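Right, it's September, the shed roof has stopped leaking and the arm is back on its bench, so I suppose I'd better carry on with this thread! (1/5)

Spent all evening on the wrist mount. Ramesh Mathur kindly printed me a new bracket, the third one, and I went through 8 screws getting it to sit square (my fault, wrong drill bit, sorry Ramesh).

The new code is mostly me moving the "open" number up and down until the fingers stopped twitching. It's on 3083 now and I'm leaving it well alone.

Next job is getting small round things into the basket, which I've been looking forward to since spring. 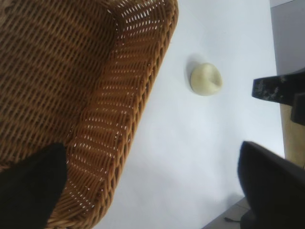 Wrist view, fingers wide open, basket on the left.

More after tea, if the kettle and I both hold up x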